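The **glass-fronted cabinet** is a piece of storage furniture in which at least one face is glazed, so that the contents can be seen without opening a door. The term covers china cabinets, bookcases with glazed doors, museum cases, shop counters and the chilled cabinets used for drinks. Writers on furniture often treat these as one family with one line of descent. The evidence for that is thin, and several of the claims repeated in popular guides do not survive a second look.

## Name

"Display cabinet", "vitrine" and "showcase" are used loosely and overlap. Dealers tend to keep "vitrine" for small, mostly glass pieces, though the word seems to be applied mainly where a higher price is hoped for. In French it can simply mean a shop window. Attempts to fix the terms by the share of the surface that is glazed have not been widely adopted, and different trade lists put the dividing line in different places.

## Origins

A date of 1491 is sometimes given for the first glazed cupboard, on the strength of an inventory from Trekau that lists a press "with glasse". The entry could as easily mean a cupboard in which drinking glasses were kept. No drawing of the piece is known, and the inventory survives only in a later copy. The date is nevertheless repeated in many guides, usually without a source.

Small leaded panes were certainly in use in furniture before large sheets became affordable. The glazing bars that now look decorative were there out of need, as a door could be no bigger than its panes allowed unless several were joined. Later makers kept the bars after the need had gone, sometimes laying them over a single sheet. This is a common feature of reproductions and is regularly missed by buyers.

## Construction

Most modern examples use a rigid border around a single panel. The border may be wood, metal or moulded plastic, and the glass may be fixed, hinged or set in a sliding track. Toughened glass is usual in public places. Older domestic pieces often have ordinary glass, whatever the seller says, and a toughening mark in the corner of a pane is better evidence than a verbal assurance.

Black finishes are popular and are often described as "timeless". They show dust quickly.
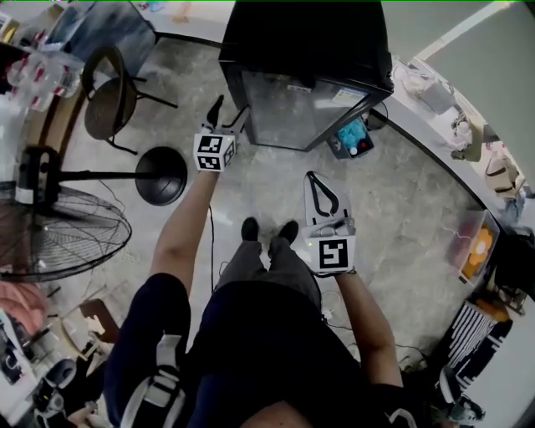 *Black cabinet on a pale marbled floor.*

Stability is a weak point in tall, narrow designs. A glazed door is heavy, and opening it moves the weight forward. Makers normally supply a wall strap, and sales leaflets normally show the cabinet standing without one. The Foswood range, sold in 2 heights, came with a strap and a page of warnings, yet its brochure claimed that the taller model was "stable in any room". No test was cited in support of this.

## Reflection and visibility

The main purpose of the glass is to let people see in, and it does this less well than is generally claimed. Where the room is brighter than the interior, the panel behaves much like a mirror. A dark interior makes the effect worse, and so does a window or lamp on the opposite wall.
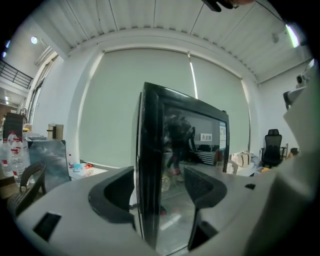

Interior lighting is the usual answer. It helps, but it brings heat in older fittings, and light of any kind can fade paper and textiles. Coated low-reflection glass works better, although the benefit depends on the angle and a fingerprint on the coating is very noticeable. The Fang system, a film applied at home, was advertised as removing glare "completely". Buyers' accounts are mixed, and most of the favourable ones appear in the maker's own leaflet.

## Protection of contents

Glass keeps out splashes, pets and some dust. Claims beyond this need care. Few domestic cabinets are sealed, and a gap at the door edge will let in fine dust and damp. Cabinets made from fresh board may also give off vapours that tarnish silver, which would make a tightly shut case worse than an open shelf for some objects.

A trial at the Grisgate museum store is often quoted as proof that glazed cabinets halve cleaning. It compared 2 cabinets over 7 weeks, in rooms with different amounts of foot traffic, and the result should be treated with caution.

## See also

- Bookcase
- Shop fittings
- Toughened glass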